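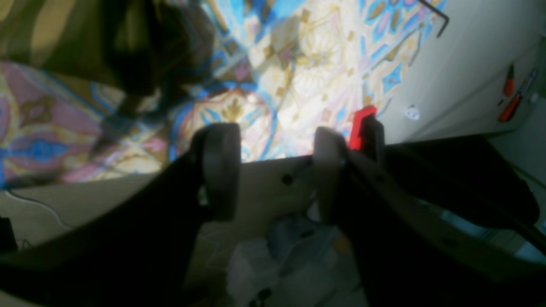
# Unit 6: Printed Cloth and the Repeat

Hedwood College, Department of Textiles. Handout revised 27/09/2020.

Students should read this handout before the studio session and bring it with them. It covers the basic terms used in the printing of cloth, the main printing methods, and the way a design is made to repeat. Dyeing of yarn and fiber was covered in Unit 5 and will not be repeated.

## 1. Printing and dyeing

Dyeing colors a whole length of cloth, usually to an even shade. Printing places color in chosen areas only. The two are often combined: a cloth may be dyed a pale ground color first and then printed with darker shades on top.

Printed color is carried in a paste. A thickener keeps the paste where it is put and stops it from spreading along the threads. If the paste is too thin, edges blur. If it is too thick, it sits on the face of the cloth and may crack when the cloth is folded.

**Dyes** enter the fiber or bond with it, and must be matched to the fiber type. **Pigments** stay on the surface and are held there by a binder. Pigment prints can be used on most fibers, though heavy coverage makes the cloth stiffer to the touch.

## 2. Methods

- **Block printing.** A carved block is coated with color and pressed on the cloth by hand. Each color needs its own block.
- **Flat screen printing.** Paste is pushed through the open areas of a mesh stretched on a flat support. The cloth is moved forward one repeat at a time.
- **Rotary screen printing.** The screen is a cylinder with the paste inside it. The cloth runs beneath without stopping. This method suits long orders.
- **Digital printing.** Fine drops are sprayed directly on prepared cloth. No screens are cut, and the number of colors has little effect on setup.
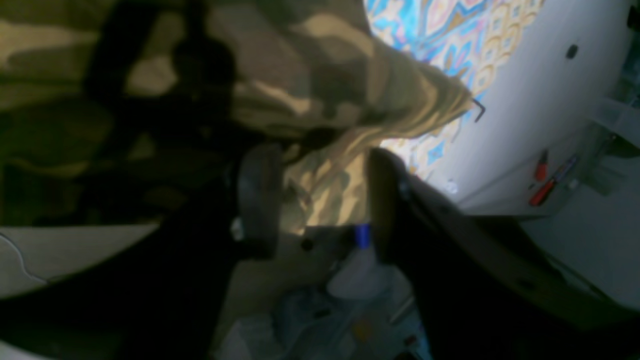

The choice among these methods depends largely on the length of the order. In the costing exercise, the Kim mill prints an order of 2,000 yards by rotary screen and a sample order of 55 yards by digital machine. Students will work out the cost per yard for each, including the cost of cutting the screens, and will then exchange the two methods and repeat the calculation. Worksheets are to be kept for the March review.

## 3. The repeat

The repeat is the smallest area of a design that, when copied, produces the whole. Its length and width are set by the designer within the limits of the equipment. On a rotary screen, the circumference of the cylinder must hold a whole number of repeats.

The common layouts are as follows:

1. **Straight repeat.** Each unit sits directly beside and below the last.
2. **Half drop.** Each column is moved down by half the length of the unit.
3. **Brick.** Each row is moved sideways by half the width of the unit.
4. **Mirror.** Units are reversed along one or both directions.

The Brokari sample book is arranged by layout and the Varnari book by number of colors. Both are kept at shelf mark 372 in the department library and may not be removed from the room. 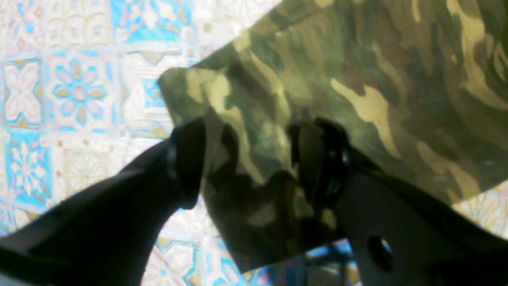
A repeat is easiest to find when the design contains a single strong motif, such as a flower or a bird. The student marks one example of the motif, finds the next identical one, and measures between the same point on each. Designs made of irregular shapes require more patience. In a camouflage print of olive, khaki, tan, and brown, the blotches have no obvious center, and it is better to follow the palest shapes. Where these are long, wavy streaks running diagonally across the cloth, the outline of one streak can be traced on clear film and moved along until it matches again. Cloth should be laid flat for this work, as folds hide parts of the outline and change the distances.

## 4. Faults to identify

**Poor registration:** colors do not meet as intended, leaving gaps or overlaps.

**Repeat line:** a visible bar where one unit joins the next.

**Off-grain print:** the design is not square to the threads.

**Color smear:** wet paste has been dragged or touched before drying.

## Preparation for the studio session

Select one printed cloth from home. Identify the layout, measure the repeat in both directions, and list the colors from lightest to darkest, including the ground. Record any faults on the sheet provided.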